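Unit 4: Planning Storage in a Small Workplace
Handout to go with the second lecture. Bring it to the practical.

Rui Salgado

This unit deals with where things are kept and how far people walk to get them. Last time we looked at desks and seating. Here we look at shelves, bins and cupboards, and at how to decide what goes in them.

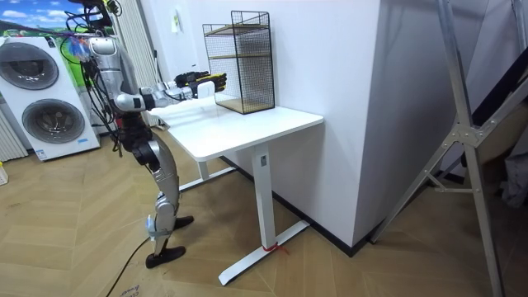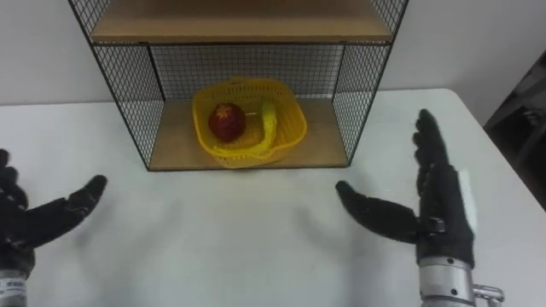

4.1 Start with use

Most storage plans start with the furniture. Someone buys a cabinet and then looks for things to put in it. Do it the other way. List the items first, then write down how often each one is used and who uses it. Sort the list into four groups:

Daily: used at least once per shift
Weekly: used at least once a week
Seasonal: used a few times a year
Kept: held for legal or repair reasons only

Items in the daily group belong within arm's reach of the person who uses them. Weekly items can be in the same room. Seasonal and kept items can go in another room or on a high shelf, as long as they are light enough to lift down safely.

4.2 Reach

Put heavy items between knee and chest height. Light items may go higher. Avoid storing anything in daily use on the floor. If two people of very different height share a shelf, plan for the shorter person's upper reach and the taller person's lower reach. The overlap is smaller than most students expect, so measure it.

4.3 Open or closed

Open shelves are quick to use and easy to check. They collect dust and they fill up with things that have no place of their own. Closed cupboards look neater but need labels on the outside. Small loose items need a container in either case. One kind of item per container is a good rule, with the label on the side that faces out.

4.4 Case: the Likitz parts room

Likitz repairs sewing machines. When the survey was done in August, the parts room held 1,646 separate items on 24 shelves, sorted by supplier. The repair staff searched by machine model, so a single job could mean going to five or six shelves. The room was sorted again by model, and 800 items were moved to the kept group and stored upstairs. No new shelving was bought. The cost was mainly staff time, and the parts list had to be retyped.

Note that sorting by supplier did suit the person who placed the orders. Ristić covers this conflict in chapter 2 of the reader. Read it before the practical.

4.5 For the practical

Work in pairs. Choose one cupboard or shelf you use yourselves. Make the list from 4.1, draw the shelf from the front with heights marked, and write half a page on what you would move. Measure in centimeters. Drawings may be done by hand.

Reading: Ristić, chapter 2. The Premura floor plan is in the course folder and will be needed for Unit 5.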